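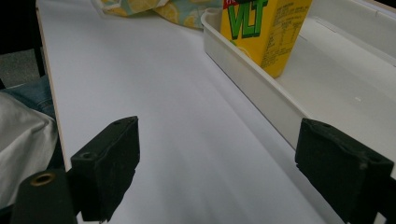
Última alteração desta página: 27 de março de 2018

4. Montagem e utilização da mesa de lanches

Esta secção parte do princípio de que a mesa Plosinus já está montada e nivelada (ver secção 3). Trata da colocação da cobertura branca, do tabuleiro Floren e do saco de cordão Prothero, e da forma de arrumar os pacotes de bebida antes e depois do lanche. O procedimento é o mesmo para a mesa isolada e para duas mesas encostadas, exceto onde se diz o contrário.

4.1 Antes de começar

Tenha à mão:

- a cobertura do tampo;
- o tabuleiro Floren, lavado;
- o saco de cordão, vazio e virado do direito;
- os pacotes de bebida que vão ser servidos;
- um pano macio e água com umas gotas de detergente neutro.

O detergente Groria fornecido com o conjunto é concentrado. Deite-o na água e só depois molhe o pano. Aplicado diretamente no tampo deixa auréolas que se notam bastante no branco.

CUIDADO: Não utilize esfregões abrasivos nem produtos com acetona em nenhuma das peças brancas. Os riscos na superfície mate não se conseguem polir.

4.2 Colocar a cobertura

1. Limpe o tampo com o pano húmido e seque-o. Passe também o pano pelo rebordo, onde se juntam migalhas.

2. Pouse a cobertura com a face lisa para cima. Comece pelo lado mais afastado de si e deixe-a descer até ao lado da frente.

3. Acerte a cobertura com o lado da frente da mesa. É normal que fique uma tira do tampo à vista no lado oposto. A tira serve de referência quando for preciso voltar a colocar a cobertura no sítio.

4. Pressione os cantos com a palma da mão. Se algum levantar, retire a cobertura, deixe-a estendida no chão limpo durante a noite e repita.

Nota: a cobertura não é colada. Se desliza, há quase sempre gordura por baixo. Repita o passo 1 com água morna.

Nota: as coberturas da referência 264 têm os cantos mais fechados do que as anteriores e podem ficar presas no rebordo. Introduza primeiro os cantos de trás.

4.3 Posicionar o tabuleiro

O tabuleiro Floren é baixo e tem os cantos arredondados. Não tem pegas. Levanta-se pelos lados menores, com as duas mãos, e convém deixar espaço livre à volta para os dedos.

1. Escolha o lado da mesa onde o tabuleiro vai ficar. Para quem serve com a mão direita, o lado direito é o mais cómodo, ficando o saco à esquerda.

2. Pouse o tabuleiro com o fundo todo apoiado na cobertura. Nenhum canto deve sair para fora do tampo.

3. Deixe uma faixa livre entre o tabuleiro e o lado da frente da mesa. É aí que se pousam os pacotes enquanto se decide o que vai para dentro e o que volta para o saco.

4. Verifique se assenta bem, carregando ligeiramente em cada canto. Um tabuleiro que balança está empenado, em geral por ter ido à máquina a temperatura alta.

CUIDADO: Não arraste o tabuleiro carregado. O fundo tem uma aresta que marca a cobertura - levante sempre.

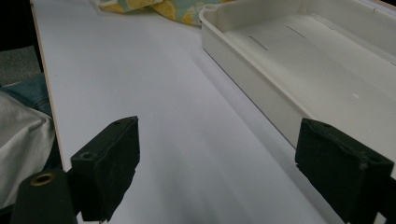 Decha Yensuk escreveu-nos a propósito deste ponto: na sala onde servimos os lanches o tabuleiro ficava no meio da mesa e andávamos sempre a desviá-lo para abrir o saco. Passámo-lo para a direita e deixámos a frente livre, como diz o manual, e corre melhor. Só acrescentaria que, com duas mesas encostadas, o tabuleiro não deve ficar em cima da junta, onde o apoio nunca é igual dos dois lados.

A observação sobre a junta está correta e aplica-se a todas as versões da mesa. Com duas mesas, use um tabuleiro em cada uma ou ponha o único tabuleiro inteiramente sobre a mesa da direita.

4.4 Passar os pacotes do saco para o tabuleiro

O saco Prothero fecha com cordões. Quando fica muito cheio, o tecido prende nos cantos dos pacotes e puxa-os uns contra os outros, pelo que é preferível esvaziá-lo deitado.

1. Deite o saco na metade livre da mesa, com a boca virada para o tabuleiro.

2. Alargue os cordões por completo. Não chega abrir o suficiente para entrar a mão.

3. Retire um pacote de cada vez. Segure-o pelos lados, a meia altura, sem apertar. Um pacote cheio apertado com força pode verter pelo orifício da palhinha, mesmo com a película intacta.

4. Ponha o primeiro pacote de pé num dos cantos do fundo do tabuleiro e continue a partir daí, encostando cada pacote ao anterior.

5. Não force o último. Se não couber de pé, fica no saco.

Nota: pacotes de tamanhos diferentes não devem ficar misturados na mesma fila. Ponha os mais altos atrás.

Nota: não é preciso tirar tudo de uma vez. Nas salas com poucas pessoas compensa deixar parte dos pacotes dentro do saco, à sombra, e ir repondo.

4.5 Verificar cada pacote

Antes de pôr o pacote no tabuleiro, veja-o dos vários lados. A verificação leva pouco tempo e evita ter de limpar a cobertura a meio do lanche.

1. Procure o bloco com a data. Nos pacotes importados pode estar impresso ao alto, de modo que é preciso virar o pacote para o ler, e o texto que o acompanha pode não estar em português. Confirme se a data é a de produção ou a de validade. São coisas diferentes e a confusão é frequente.

2. Se a embalagem só traz a data de produção, procure o prazo de conservação noutra face ou na caixa exterior. Não havendo indicação em lado nenhum, ponha o pacote de parte.

3. Veja se a película prateada do orifício está lisa e sem furos.

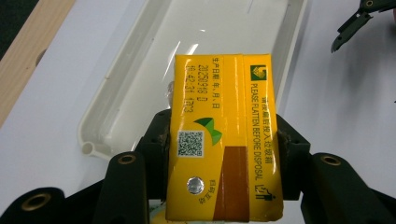

4. Passe o dedo pela dobra lateral. Deve estar seca e sem bolhas. Uma dobra pegajosa quer dizer que houve fuga, nesse pacote ou no do lado.

5. Leia as indicações de eliminação. Algumas marcas pedem que a embalagem seja espalmada antes de ir para o lixo e dizem-no também em inglês (PLEASE FLATTEN BEFORE DISPOSAL), por vezes com um pequeno desenho de uma figura junto de um caixote. Siga o que está escrito no pacote, salvo regra diferente no local.

CUIDADO: Não sirva pacotes inchados, mesmo dentro do prazo. Feche-os num saco de plástico à parte antes de os deitar fora.

4.6 Durante o lanche

Mantenha o tabuleiro com uma só camada de pacotes. Empilhados, escorregam uns sobre os outros, principalmente quando vêm do frio e ganham humidade por fora. As paredes baixas seguram a fila de baixo e pouco mais.

Se entornar bebida na cobertura, absorva primeiro com papel e só depois passe o pano húmido. O sumo que entra para debaixo da cobertura seca e cola-a ao tampo. Neste caso, levante um canto devagar, deite um pouco de água morna e espere antes de puxar.

As palhinhas devem ficar num copo ao lado do tabuleiro. Postas dentro dele, acabam debaixo dos pacotes.

4.7 Arrumar no fim

1. Retire do tabuleiro os pacotes fechados e alinhe-os na faixa livre da frente.

2. Esvazie no lava-loiça o resto dos pacotes abertos.

3. Espalme as embalagens vazias. Levante as abas dos cantos, se as houver, e carregue a partir do fundo, para o ar sair pelo orifício. Mantenha o orifício virado para longe da cara e da roupa.

4. Limpe o tabuleiro e deixe-o vazio em cima da mesa até secar. Verifique o fundo - as pequenas marcas que lá ficam são normalmente de sumo seco e saem com o pano bem molhado.

5. Sacuda o saco pelo avesso e estenda-o ao lado do tabuleiro antes de voltar a enchê-lo.

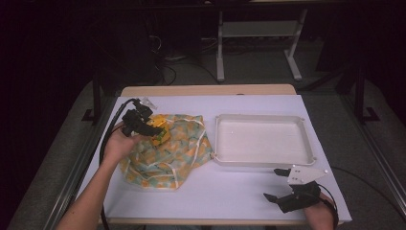 6. Volte a pôr no saco os pacotes fechados, deitados, com os mais pesados no fundo. Deixe folga suficiente para a boca fechar sem esforço.

7. Puxe os dois cordões ao mesmo tempo. Se puxar só um, o tecido franze de um lado e os pacotes de cima podem cair quando o saco for levantado.

8. Guarde o saco num sítio fresco. Não o pendure cheio pelos cordões durante muito tempo, porque as costuras da boca cedem.

Nota: o saco pode ser lavado à máquina em água fria, com os cordões atados um ao outro. Seque à sombra. Os estampados coloridos perdem cor quando secam ao sol.

4.8 Problemas frequentes

A cobertura ficou com ondas.
Foi guardada enrolada. Estenda-a numa superfície plana, com livros por cima, e volte a montá-la no dia seguinte.

O tabuleiro ficou amarelado.
Contacto prolongado com sumo. Deixe de molho em água com detergente Groria e enxague bem. Se a cor se mantiver, o tabuleiro pode continuar a ser usado.

Os cordões saíram da bainha.
Prenda um alfinete de ama à ponta do cordão e faça-o correr pela bainha até sair do outro lado. Dê um nó em cada ponta. Para cordões de substituição, indique a referência 271 no pedido.

Os pacotes tombam no tabuleiro.
Há poucos pacotes para o espaço. Junte-os todos num canto ou deite-os.

O rebordo da mesa está áspero.
Lixe muito ao de leve com lixa fina, no sentido do comprimento, e limpe o pó antes de voltar a pôr a cobertura. A reparação de rebordos lascados vem na secção 7, página 58.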